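When the simulated arm began closing its gripper before it had finished descending, the first assumption was a bad model. The cause was a timing fault, and it took the Numari project most of October to find it.

"We had 200 trials in the batch, and 27 of them showed the same early closure," said Marta Pylypenko, who leads testing. "The log recorded a completed grasp each time. That was the part that worried us."

The task under review asks the arm to handle a soft object lying on a round dish. Soft shapes are difficult to simulate, and the team spent its first days adjusting contact settings. 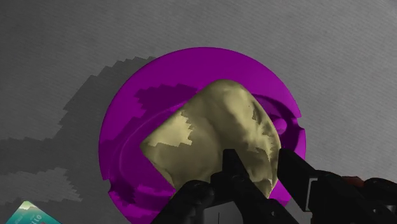

"We were looking in the wrong place," Pylypenko said. "The contact model was fine. The position reading reached the controller 56 milliseconds late, and the controller treated it as current."

Eduardo Fonseca, who reviews safety for the project, asked that all trials be stopped while the delay was traced. He regards the false log entry as the more serious finding. "A missed grasp is a nuisance – a missed grasp reported as a success can be passed on to a real machine," he said.
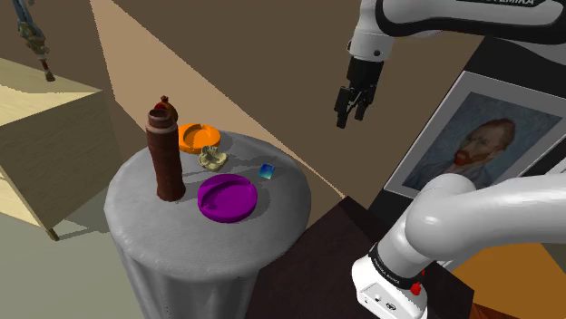
Paredes Institute | Robot Safety and Testing Group

The controller now rejects any reading that carries an old time stamp, and the arm holds its position until a new one arrives. A grasp is no longer logged from finger position alone. Fonseca has also asked for 3 repeat batches before the code is released to the Amham laboratory.

Pylypenko expects further questions about the earlier results. "Some of them will have to be run again," she said. "We have told the people who used them."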